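Residence Life Notes: Linen and Wardrobe Exchange Returns in July

The Office of Residence Life will again hold the Linen and Wardrobe Exchange at Wellwood House before the change of residents in July. The exchange allows departing residents to pass on clothing in good condition and gives incoming residents first choice of what has been left. Residents of Stikberg Hall and the Thepsuriya annex are also eligible to take part this year.

Last summer the exchange received 600 garments, of which 200 were jeans and other trousers. A further 100 items could not be offered because they arrived unsorted in tied bags and were found too late to be inspected. For that reason, the office asks that all clothing be sorted and folded in the resident's own room before it is brought downstairs. Bags that have not been sorted will be returned to the room from which they came.

Preparing your clothing

The bed is the most practical place to sort. Make it first, with the cover pulled flat, and clear the pillows to a chair. Place everything you intend to give away on the bed at one time, including items from the top shelf of the closet and the drawer under the desk, which are the two places most often missed at checkout.

Begin with the heavy pieces. Jeans should be folded in half lengthwise, then in thirds from the hem. Sweaters should be folded with the sleeves laid across the back and should never be placed on hangers, as the shoulders stretch. Set these along the far side of the bed so that the near side remains free for folding.

T-shirts come next. Lay the shirt face down and smooth it from the collar to the hem. Bring each side in toward the middle, fold the sleeves back, and fold the shirt up from the bottom. A finished shirt should be close to the size of a sheet of letter paper. Exact folding is not required, but the size printed in the collar must be easy to find. Small items such as scarves and knit caps may be placed together in a single pillowcase.

Please check all pockets. Keys, transit cards and one passport were recovered from donated clothing last year, and two of the owners had already left the country.
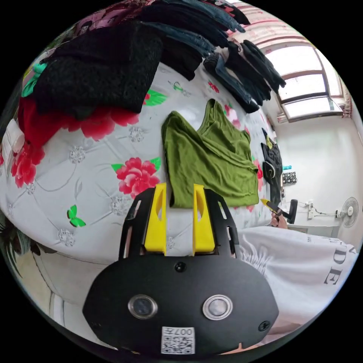

An olive-green T-shirt folded on a floral bed cover, with dark jeans and a black knitted sweater stacked behind it.

What will be accepted

The exchange accepts shirts, sweaters, trousers, skirts, jackets, and unopened packages of socks. Bed covers and blankets are welcome if they have been laundered within the past month. Underwear, swimwear, pillows and shoes cannot be accepted. Garments with broken zippers or missing buttons should be placed in the separate repair bin, where Estíbaliz Arroyo of the sewing room will decide whether they can be mended in time.

Drop-off and collection

Clothing may be brought to Room 13 on the ground floor of Wellwood House between 9 a.m. and 4 p.m. during the last full week of residence. Collapsible crates supplied by Farico will be available at the front desk and may be kept overnight. Each resident may borrow up to two. Crates must not be left in the stairwells or in the elevator lobby.

Incoming residents may select up to eight items each during their first week. No payment is required, and it is not necessary to have donated in order to collect. Clothing that remains at the end of the week will be transferred to the parish clothing bank on the other side of the square.

Residents who need help carrying crates, or who will depart before the drop-off period opens, should contact Socorro Carhuamaca at the Residence Life desk. Early drop-off can be arranged with one day's notice. A list of room inspection times will be posted separately on each floor.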